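About Drimico

Drimico cleans, sorts and resets short-let homes and holiday flats for their owners. We started in Grondstead with one van and a rented lock-up behind the tile merchant, and we now look after 583 properties between the coast road and the ring road. If you have stayed in one of them, you will have found the beds made, the cups back in the cupboard and whatever you left behind waiting in a bag with your booking number on it.

For the last couple of years we have also been bringing automation into the work. People ask us about that more than anything else, so most of this page is about it.

What we do

A changeover has three parts. Someone strips the beds and bathrooms, someone cleans, and someone deals with the things lying about. The last part takes longest. Guests leave cups in bedrooms, tubs without lids, toys, bags, chargers and half a picnic. Every item has to be picked up, looked at and put somewhere, and a family flat can have 200 of them once the kitchen is counted in.

Cleaning floors by machine is old news and we buy those machines like anybody else. Picking up mixed objects from soft surfaces is harder. A quilt gives way under a cup and the cup rolls. Thin plastic bags fold up on themselves. We decided to work on this ourselves, with our own staff, as they already know how the job is done.

How the work is taught

Our staff pick things up with a hand-held gripper that has two fingers and a camera on it. They hold it much as you would hold a litter picker, and go through the same motions they would use with their hands. The recordings are used to train the arm we are building with Vostetti, who make the joints and the controller.

Most of it is done on beds, tables and open shelving, with ordinary household things in no special order. Cups lying on their sides get a lot of attention. You can take one by the rim or across the body, and which is better depends on what is next to it. Experienced cleaners choose without thinking, and we want that choice in the recordings. We ask people to work at their normal pace and to leave the fumbles in.
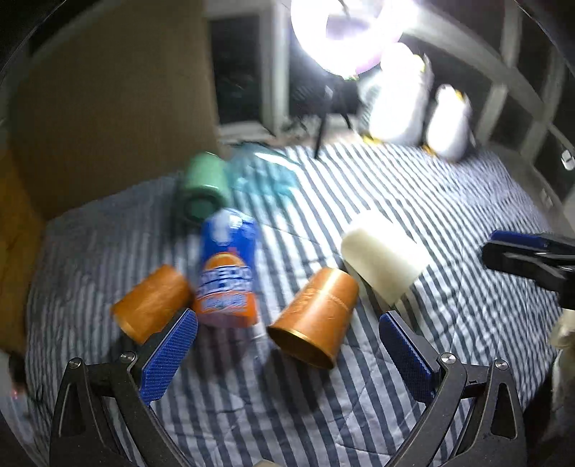
What has changed for our staff

There are 28 of us. Nobody has lost a job to this, and we have put in writing that nobody will be made redundant because of it while the present contracts run. Some jobs have changed, though, and it would be wrong to say otherwise.

Gripper shifts are paid at the team leader rate. They last no longer than two hours at a stretch, after we found that wrists got sore – the first version of the handle was too heavy at the front, and several people told us so in plain terms. Anyone can turn the shifts down. A few do, and they stay on the normal rota with the same hours as before.

The morning start has moved from 6.30 to 7.15, now that routes are planned by software the evening before. That suited the parents on the team. It suited the early risers less, and two of them asked to keep the old time on laundry, which they have done.

Kekeli Baidoo cleaned for us for six years and now runs the recording rota. She sets out the objects, checks that each session is usable and decides when a task has been covered well enough to move on. She still does changeovers in August, like everyone in the office.

What staff have told us

We hold an open meeting each October and write down what is said. Last time the main complaints were about being watched. People did not mind the camera on the gripper, but they wanted to know who looked at the footage and whether it could be used to judge their speed. The answer is now part of the staff handbook: recordings are seen by Kekeli's team and by Vostetti, they carry no names, and they are not used for appraisals.

The other point was about credit. If a machine learns from somebody's work, that person ought to get something for it. Besides the higher rate, we now pay a bonus for every 2000 accepted recordings, shared among those who made them.

Who runs the company

Verena Gruber founded Drimico and is still the managing director. Before that she managed a hotel laundry. The Selvanayagam family own the Grondstead building we work from and hold a small share in the business.

Working with us

We take on new staff from February, ahead of the season. No experience is needed for cleaning posts, and training is paid. Recording shifts are open to anyone who has been with us for three months. Ask at the Grondstead office, weekdays from 8 until 4, or use the form on the contact page.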